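4. Whiteboard and eraser: setting up and first use

This section covers the tabletop whiteboard and the blue bone-shaped eraser. Read it together with Section 2 (Preparing the table).

4.1 Placing the board

1. Clear a flat area at least 900 mm wide, with a wall behind it.
2. Wipe the tabletop and the back of the board with a dry cloth.
3. Lean the board against the wall. It may be stood square or turned onto a corner.
4. Press lightly on the writing surface. If the board slides, increase the lean.
5. Lay the eraser flat on the table in front of the board, within reach of the writing hand.
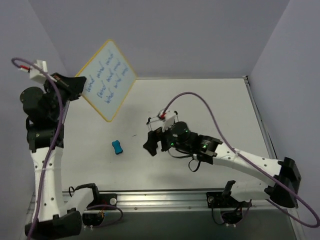 Fig. 4-1. Board with yellow frame turned onto a corner against the back wall; eraser on the tabletop.

CAUTION: Do not lean the board against a door or a curtain. The Zenitz board has no rear stop and relies on the wall for support.

4.2 Writing

1. Use dry-erase markers only. Blue and black Vimau markers are suitable for daily use.
2. Let the ink dry before wiping. Fresh ink smears and loads the eraser.
3. Cap the marker between lines.

NOTE: Text written at an angle wipes off in the same way as level text. Always wipe along the line of writing – cross strokes spread the pigment.

4.3 Holding and using the eraser

1. Grip the eraser by the narrow shaft, from both sides. Leave the rounded lobes free.
2. Apply light, even pressure. The shaft should not fold.
3. Wipe with the lobes, turning the eraser over when one face is loaded.

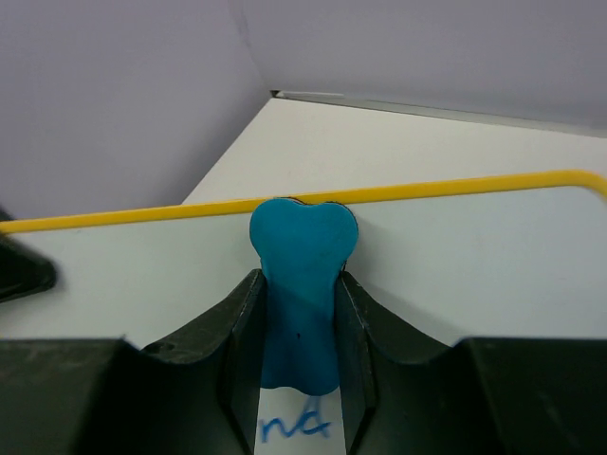

Comment on this page from Magaña: Step 1 works, but on a leaning board I get better results holding the far end steady with a finger of my other hand. Otherwise the top corner lifts when I press.

4.4 Care

1. Tap the eraser clean after each session.
2. Rinse in cold water when wiping leaves streaks. Dry flat, away from heaters.
3. Replace the eraser after some 200 full wipes, or earlier if the lobes tear.

Small specks on the surface do not affect wiping. Replacement erasers are listed under Groser part 913.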